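I have now been a kart racing mechanic for one full season, a job I got by standing too close to Oda Engström while she was holding a wrench out to somebody else. Her regular guy had moved to Clorkent. By the second heat I was the regular guy.

We run number 236 in the Sunday club series at Prikbridge. The last round was 15 laps on a damp track, and Oda started 17th after a qualifying session I would describe as scenic. She came home in 4th. I'd like to credit my tire pressures, but Kuo-hua Wu and Tsz-kin Su took each other off at the hairpin, and half the field stopped to admire it.

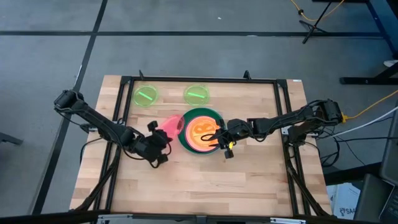
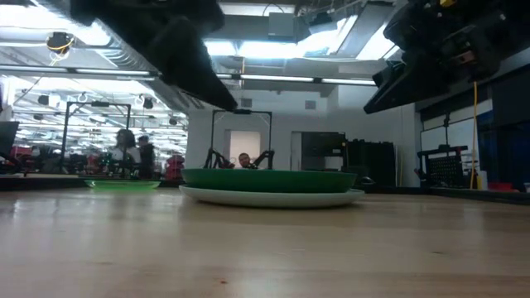
So why not put the rain tires on when it's damp?

Rain tires need standing water to stay cool, and on a track that's drying out they overheat and chew themselves up within a few laps. We stayed on slicks, crept through the opening laps and had grip when it mattered. Su-chen Au went the other way, led by half a straight, and finished on something like warm cheese.

The engine goes back to Kozłowski for a rebuild in December. He'll quote me one price and charge me another, and I'll thank him for both. Oda wants to try a softer rear axle before spring. I've told her I'll look into it, and tonight I'm going to find out what that means.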